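Mivden Tabletop Sorting Set: Utensils into a Caddy

Overview

The Mivden set covers one household chore: putting loose eating utensils back into a countertop caddy. This file documents the utensils part of the set, its folder layout, the labels, and the known problems in the annotations. The cups and lids part has its own file and is not described here.

The utensils part holds 128 episodes. An episode starts with the utensils lying on the table and ends when the annotator marked the last placement, or when the attempt was abandoned. Abandoned attempts are kept and flagged.

Contents

episodes/ one folder per episode, numbered from 000
labels/ one CSV per episode, same number as the folder
objects.csv list of object classes and their short codes
layouts.csv starting layout type per episode
CHANGES plain text, newest entry first

Objects

Object classes are deliberately coarse. Utensils are labeled by type and main color, and individual pieces are not tracked across episodes.

chop_w: wooden chopstick. Each stick is a separate object, including sticks that lie side by side as a pair. Some have a patterned tip. The pattern is not labeled.
spoon_t: spoon with a translucent bowl. Handle color is ignored.
spoon_s: spoon with a slotted or perforated bowl. A spoon with any holes in the bowl goes here, whatever its other features.
handle_u: a dark handle whose working end is hidden under other pieces. See Labeling rules.
caddy: the two-compartment container, including the tray under it.

The tablecloth is not an object class. It has a printed grid and stars, and the star outlines caused false edges in an early automatic pass. All outlines in the current release were redrawn by hand.

Starting layouts

Two layout types are used. In "spread" the utensils are placed apart and no piece touches another. In "heap" they are dropped together in front of the caddy and left as they fall. Heap episodes contain crossed chopsticks, spoon bowls lying next to each other, and handles that run underneath other pieces.

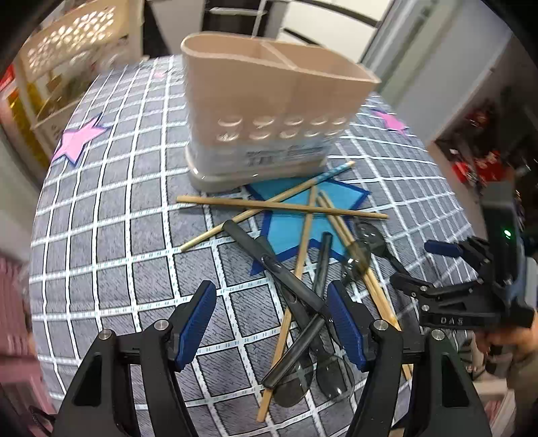 Heap layouts take longer to label and account for most of the corrections recorded in CHANGES. The usual error is at a crossing, where one chopstick was labeled as two short ones. If you find a chop_w outline that ends abruptly at another piece, check the far side of the crossing before reporting a missing object.

Labeling rules

1. A partly covered utensil gets one label and one outline. The outline follows the visible parts only and may be in several pieces.
2. Use handle_u only until the working end becomes visible. From that point on, the piece takes its proper class. Earlier rows are not changed.
3. Left and right compartments are named as seen from the front of the caddy, the side with the oval holes. If the caddy is turned, the names turn with it.
4. A placement counts when the piece rests inside a compartment without support. A chopstick leaning across the rim into both compartments is marked "straddle" and does not count.
5. Pieces that leave the table are marked "off" and get no further rows.

Label columns

Each CSV has 5 columns: time, object code, state, compartment, note. Time is in seconds from the start of the episode. State is one of table, held, placed, straddle, off. Compartment is L, R, or blank. The note column is free text and has not been checked for spelling.

There is no target arrangement. Chopsticks and spoons may share a compartment, and order of placement is left open. Users who need a sorted end state should filter on the compartment column themselves.

Known issues

In 9 episodes the two compartments were swapped in the labels. The corrected files carry "LR fixed" in the note column of the first row.

Translucent bowls have weak edges against the gray cloth. Outlines for spoon_t are less reliable than for chop_w, and small differences in outline area should not be treated as meaningful.

Paired chopsticks were merged into one object in the first release. They were split in May. Counts computed from the first release will be too low.

The Lakstead script for reading layouts.csv expects a header row. Ours has none. Add one or pass the skip option.

Suggested split

Split by episode, never by row. Keep both layout types in the held-out portion, as results on spread layouts alone say little about heaps.

Contact

Label corrections go to Vernon Lévesque. Give the episode number, the time value, and the object code. Corrections without a time value are held until someone can find the row.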